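Drostby Robotics Club: Bench Guide
Section 5. Setting up the sorting task

Read this before you switch anything on. The members who skipped it last term are the reason it has a Cautions part.

5.1 Before you start

1. Check that the emergency stop is in reach of whoever is driving. In reach means without standing up.
2. Run a hand along each purple cable from bracket to elbow. The ties should hold it to the link, with enough slack for the wrist to turn. If a tie has gone, fit a new one. Tape is how we lost an afternoon in May.
3. Start Tastik on the bench laptop and wait for both arms to report in. It will say "ready" once for each arm. One "ready" is half a robot.
4. Set the speed to 14. The slider goes up to 85, and you may leave it wondering what that feels like.

5.2 Laying out the work

5. Stand the bin at the back right, where the right arm can get over the rim without folding itself up.
6. Put out the bottles and the tools together. Sorting is dull if someone has done it for the robot.
7. Keep clear of the elbows. A screwdriver under an elbow joint will be found by the elbow joint.
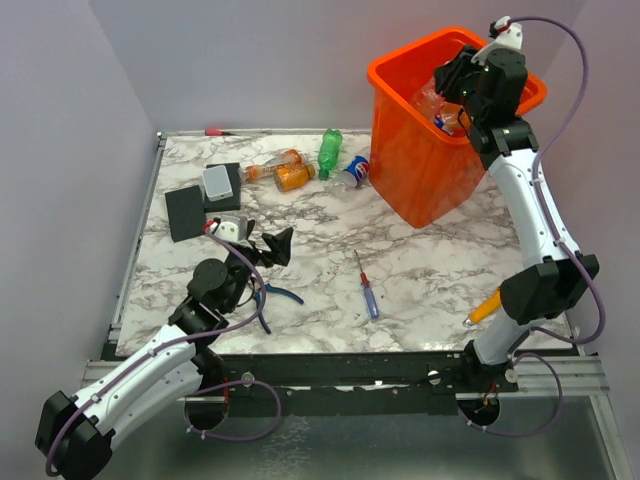
8. Choose a task file. Beginners should take Ravn, which deals with plastics only. Nostum adds the tools and a good deal of disappointment.
9. Press Home and let both arms come to rest before you press Run.

Note: Bottles lying on their sides roll when nudged. The club rules allow 3 rescues by hand per run, with the arms paused each time. After that it's your own work being tidied and you score nothing.

5.3 Cautions

Do not reach into the bin while the arms are powered. The gripper can't tell your fingers from a bottle, and its opinion of both is the same.

Do not hang coats on the side rail.

If an arm stops over the bin, press Pause, then Home. Pushing it out of the way by hand strains the joints and voids whatever goodwill we have left with the school workshop.

5.4 Finishing

10. Send both arms home, close Tastik, then switch off at the wall, in that order.
11. Empty the bin into the recycling and put the tools back on their hooks.

Last revised Dec 16, 2018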